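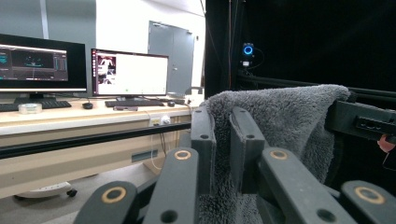

A grey towel, fluffy, as the label on most of them promises and few of them deliver.

Keeping towels soft

Towels go stiff for dull reasons, mostly too much detergent and not enough rinsing. Use half of what the bottle suggests. The bottle is written by people who sell bottles.

Leave out the fabric softener. It coats the loops and you end up with something that feels lovely and moves water from one part of your back to another. If yours are already in that state, wash them hot with a cup of white vinegar and no powder. The kitchen smells of chips until the rinse.

Shake each towel hard before you peg it out, and again when you bring it in. Indoors, hang them singly. Doubled over a radiator they dry like roof tiles, and in December they take two days to do it.

If you have a tumble dryer, up to 8 minutes at the end of line drying will lift the pile. The full cycle only fills the lint filter with what used to be your towel.

Never iron them. My uncle did, with creases.

Snagged loops should be snipped level with scissors. Pulling one starts a conversation you won't enjoy.

When a towel is past saving, cut it into squares for the bike, the windows and the dog. Hem them if you are that sort of person. Wash new ones by themselves first, particularly dark ones, unless you want seven grey vests to match.

Last updated 18 October 2021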